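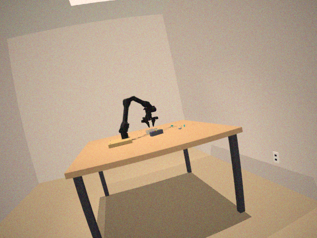 Rainwater for the school garden at Fomham: what we found
Project report, group 4
Handed in 2019-08-07

1. Why we did this

The garden at Fomham uses tap water for everything. Beds, greenhouse, the compost when it gets too dry. In July the outside tap was turned off twice because of low pressure in the building and the beans nearly died. So the question was: can the roof of the bike shed give enough water to keep the beds going through a dry spell, and is it worth the bother?

We didn't look at drinking water. Garden only.

2. The roof and the gutter

Bike shed roof is corrugated metal, one slope, no trees over it. Measured with a tape from a ladder (teacher held ladder). The old gutter was full of moss and had a split near the low end. Cleaned it out, patched the split with gutter tape, which held in one bit and dripped in another. Second patch over the first one was better.

Downpipe went straight into a drain. We cut it at hip height and fitted a diverter, so when the barrel is full the water goes on down the drain as before. The cut was not quite straight. Sanded it.

3. The barrel

Used barrel from a farm shop in Atotlow, had olives in it. Smelled of olives for the whole project. Rinsed it many times and the smell is still there a bit but the plants don't seem to care.

It has to stand on something or you can't get a can under the tap. First try was bricks on soil – they sank on one side and the barrel leaned, so we emptied it and started again. Second try was two paving slabs on packed sand with the bricks on top. Stayed level when we checked with a spirit level at the end.

Mesh over the lid to keep out leaves and mosquitos. We used old window mesh tied on with cord.

4. Measuring

Rain gauge: a cut bottle with a ruler taped on. We read it every morning in term time. During the holiday we took turns but there are gaps in the table (marked with a dash). Should have made a proper rota before breaking up, not after.

For the amount in the barrel we used a stick with marks on it. To make the marks we filled the barrel with a can of known size and drew a line after each can. This took ages but is more exact than guessing from the outside.

All together we counted 1605 litres off the roof over the project. That is only what we caught. In the one really heavy storm the barrel filled in one night and the rest went down the drain, so the roof gives a lot more than we can store.

5. What the beds used

The beds need some 5 cans on a hot day if you water properly, less if you mulch. We mulched half the beds with grass cuttings and left half bare. The mulched ones were still damp under the top layer when the bare ones were dusty. Not a surprise but good to see it.

Best time to water was early, before lessons. Watering at lunch was a waste, the soil was dry again by the end of school.

6. Problems

Tap on the barrel leaks slowly. Tried thread tape, helped a little.
Water went green after a warm week. Painted the barrel dark and it got better, tho the weather also turned cooler so we can't say for certain it was the paint.
Gap in the rain table, see above.
We forgot to write down how many cans were taken by the other group for the greenhouse. So the use figures are too low.

7. Result

One barrel is enough for short dry spells but not for a long one. The roof isn't the limit, the storage is. A second barrel joined to the first with a short hose at the bottom would double it for not much money, and the slabs are already wide enough on one side.

For next year: second barrel, better tap, a notebook on a string next to the barrel so everybody writes down what they take. And somebody needs to clean the gutter in autumn or it will be full of moss agian by spring.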